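Wullero widens home recording program for gripper training

Wullero will extend its household manipulation program to a second site in Mudgway, the company said Wednesday. The program gathers short examples of people moving everyday objects with hand-held grippers. The recordings are used to train a control model for two-fingered robot arms.

Operators work in furnished homes. Each example covers one task, such as moving a piece of produce into or out of a tray, and is limited to 28 seconds. The target for the Mudgway site is 1,000 accepted examples per month – the same figure set for the first site, in Drarness.

The current task list is built on mixed produce. Fruit and root vegetables differ in size, surface and stiffness, and the model has to choose a finger opening for each. Trays are set down on beds and other soft surfaces as well as on tables, and household items near the work area are left where they are.

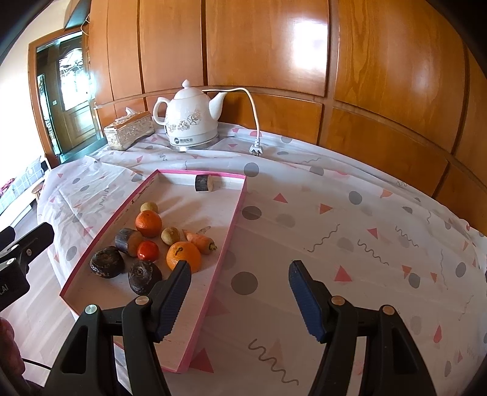 An operator at the Drarness site said that the small round items take the most practice, and that a grasp closed too quickly tends to push them against the rim. Such attempts are kept if the item is recovered within the time limit, the operator added, and are labeled separately.

Examples are checked before they enter the training set. A recording is rejected if the camera loses track of its position or if the finger width signal drops out. Wullero put the rejection rate at 10 percent in January and said most of the losses came from tracking errors in dim rooms.

The first model trained on the combined set will be tested on a fixed two-arm station at the company's lab in Hevamberg. Wullero has not said whether the recordings will be released.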